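April 6, 2019. Sweat rate trial, running group, second block

Back at the bench with a cup of tea and a pile of scribbled cards, so I'll get this down while I can still read my own handwriting. Tomás ran the treadmill side this morning and Nusrat did the weigh-ins, and I floated between the two of them and mostly got in the way. Éabha, if you're reading this before you start on the spreadsheet, please skip to the part about the cards first (it's under "Numbers, such as they are").

For anyone who has come in late, we're still trying to work out whether a plain weigh-before, weigh-after test is good enough for club runners to do at home, or whether it wanders so much from one run to the next that we'd be sending people off with a drinking plan built on sand. I was fairly confident in February. I'm a bit less confident now, though in better spirits about it than I expected to be!

## What we did

We had 16 runners booked and 16 turned up, bless them. Everybody ran at their own easy pace, the one they'd use on a long outing with a friend, with the fan on the middle setting and the door to the corridor shut. Same breakfast instructions as last time. A couple of people confessed to an extra coffee and I've marked those cards with a C in the top corner.

Order of things, which we changed slightly from the first block:

- Toilet, then weigh in shorts and singlet, shoes off.
- Shoes on, onto the belt, five minutes of walking before the clock starts.
- Run. Bottles are weighed going on and weighed coming off.
- Off the belt, towel down properly (hair as well, please, and behind the knees), then weigh again with no shoes.
- Any toilet stop in the middle gets written down with the time.

The towelling step is the one I keep going on about, and I know I'm a bore on the subject. But a person with thick hair and a cotton singlet can carry a surprising amount of sweat onto the scale, and it all gets counted as if it had never left them. In the first block we said "dry off" and left it at that, and I watched one lad give his forehead a dab and hop straight up. Today Nusrat stood there and supervised like somebody's aunty at the swimming pool, and she was marvellous at it.

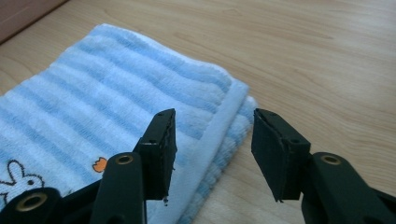 ## Scale troubles

The Urberg scale behaved itself. The Pleltden one didn't, and I think we should stop using it for this. It reads happily enough with the check weight, but as soon as a real person stands on it with their heels near the back edge it drifts, and then it settles on something else when they shuffle forward. Edileuza spotted this when the same runner stepped on three times and got three answers. I'd put it down to the floor, so we dragged the thing over to the other wall and it did exactly the same there.

We switched everyone to the Urberg for both weighings from that point on. The five who had already been weighed in on the Pleltden I've kept in a separate group. I don't want to throw them out, as they gave up their morning like everybody else, but they shouldn't be mixed in with the rest.

Tomás reckons the feet are worn. He may be right. I've put a strip of tape across it and written DO NOT USE, and if someone peels that off to weigh a parcel again I shall be cross.

## Numbers, such as they are

I haven't run anything properly. Going through the cards by eye, the middle of the bunch looks to be losing 800 mL an hour once the bottles are accounted for, with a fairly wide scatter on either side, and the bigger runners at the top of it as you'd expect. Nothing on the cards made me sit up.

What did interest me was Ita's own pair. She ran in the first block and again today, same shoes, same pace, same colour of singlet even, and her two results are much closer together than I would have guessed. One person, I know, I know. But she is also the one who was already towelling herself down carefully in the first block without being told, and I'd dearly like to see whether the careful ones are steadier across the board.

Éabha: the cards are in the blue folder, in running order. Please enter bottle weights exactly as written, with the lid on. Two of them have the lid off and I've circled those in pencil. The Jellerel bottle lid needs weighing by itself so we can correct them, and I forgot to do it before I left the room.

## How people felt

We asked everyone afterwards how much they thought they'd lost, and the guesses were all over the shop. One fellow was certain he "hardly sweats" and was among the heaviest in the room. A woman who apologised to Tomás for dripping on his belt came out near the bottom. I like this question and want to keep it, but we ought to ask it before they see the second weight, and today we weren't consistent.

No one felt unwell. One stitch, one blister (an old one, reopened), and a grumble about the music.

## For next time

- Third block is in May, dates still with Sheehan, who want to know if we need the small room as well. I think we do, so that people can be weighed without an audience.
- 20 minutes between runners was too tight. Tomás was wiping down the belt with one hand and typing with the other.
- Print the cards with a box for "lid on / lid off".
- Guess question goes before the second weighing.
- Ask Edileuza whether she'd write the home instructions, as she explains the towel business far more kindly than I do.
- Someone please find a better fan. The middle setting is a gale and the low one is a sigh.

Will ring Ita tomorrow and see if she'd be willing to go a third time.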